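# Nundetti Episode Guide: Frequently Asked Questions

**What is this site?**

A guide to *Tzanetos*, a sitcom about two families who share a driveway and very little else. We cover all four seasons. You may have landed here while looking for a recipe. It happens.

**Why are your recaps so long?**

The first one ran to 300 words and left out the goat. Complaints were received. The current record is 555 words for a cold open.

**Which order should I watch it in?**

Broadcast order, with one exception: "The Dirnetti Account" was held back and shown six episodes late, so a character turns up in a neck brace a good month before he falls off the roof. We list it where the writers meant it to go.
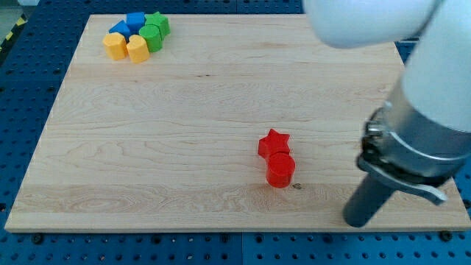
One reader wrote in to say that the neck brace is much funnier with no explanation, and that we have ruined it for a generation. We have added a note to the page. The order stays as it is.

**Is the Catex box set complete?**

Nearly. It drops the holiday special and changes the music in the wedding episode, so the band is now very clearly playing a different song from the one everyone is dancing to.

**Do you give ratings?**

We used to. Then the season three finale got the same score as the one with the talking mailbox, and the comments had to be closed until May.

**Will there be a fifth season?**

No. Please stop asking the guy who runs the episode guide.

**Can I correct a mistake?**

Yes – use the form at the bottom of any recap. Give the episode title and the scene. "All of it" is not a scene.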